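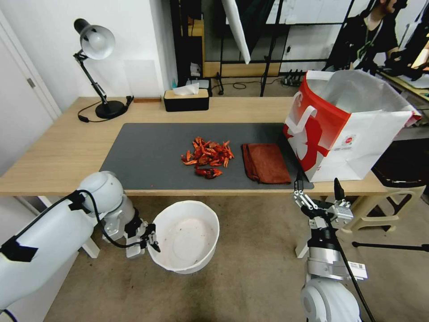 SOCIAL CLUB NEWS – crayfish lunch wrap-up

Quick one, as the newsletter goes out this arvo and I still have the raffle to write up.

Thanks to everyone who came along to the crayfish lunch. Big turnout, big noise, big mess. We sold 42 tickets, which is our best since the April barbecue, and every last cray was spoken for before the rice came out. Raised $800 on the day once the drinks float went back in the tin. That puts the kitchen fund at $3,739. New rangehood is looking possible. Nearly there.

Rajitha Kodikara did the cooking again. Two pots, chilli and garlic in one, plain salt and lemon in the other for the kids and the cowards (I was on the plain). Plenty of you have asked for the recipe. She says there isn't one, but this is what I scribbled down while she was at the stove:

Water salty as the sea. Whole garlic heads cut across, skin on. Dried chilli, a good handful. Star anise, two or three. Bay leaves. Bring it up, let it go for twenty minutes before any crays go near it. Small ones five minutes, bigger ones seven or eight. Then heat off and leave them sitting in the pot. That last bit is where the flavour gets in, she was very firm on it. Butter and lemon over the top at the table.

Bread from Talukder, who gave us the end-of-morning rolls at half price. Ta. Corn came from Pranano and was a bit ordinary this time, will try somewhere else.

Now the cleaning up. A few things for next time, please read.

Shells. Pile them in the middle of the mat as you go, not on the side plates. The side plates went back to the kitchen full and somebody had to scrape every one. A pile on the mat is easy – lift, tip, done.

Bags. A big paper carrier with a plastic liner opened out over the rim works a treat. Stands up by itself and you can get both hands in. Do not use a paper bag without the liner. Cray juice goes through the bottom before you reach the door, ask me how I know. Tie the liner off before you take it out and put it in the red bin, NOT the green one. If bin night is days off, freeze the shells untill then. The smell by day two is something else.

Or keep them for stock. Heads and shells in a hot pan with a bit of oil, crush them down with a wooden spoon, onion, tomato paste, cover with water, forty minutes, strain. Freezes well. Claws are fiddly to crush but have plenty of colour in them.

Mats. The dark grey ones wipe down fine. Dish soap and warm water first, then lemon juice, then again with a clean cloth. Bare timber is another story. If you spill on the wood get to it straight away as the orange stains and stays. Check the floor too, there is always a leg somewhere.

Cloths. Folded cloths on the desks were for hands, and they all need a soak in bicarb before they go in with anything else. Rajitha has 12 of them in her laundry at the moment and would like help. Please.

Tissues – we went through heaps. Will order more, plus a box of lemon wipes.

Lost and found: one kid's hat, navy. A Fuveo drink bottle, dented. Set of nutcrackers, good ones. All in the cupboard by the back door.

Next lunch will be prawns, date to come. Same price unless Grernimia puts the seafood up agian. If you can lend a big pot (20 litres or better) tell me or Rajitha before the end of the month. Crackers and picks also wanted, we had one between four at the far table and it got heated.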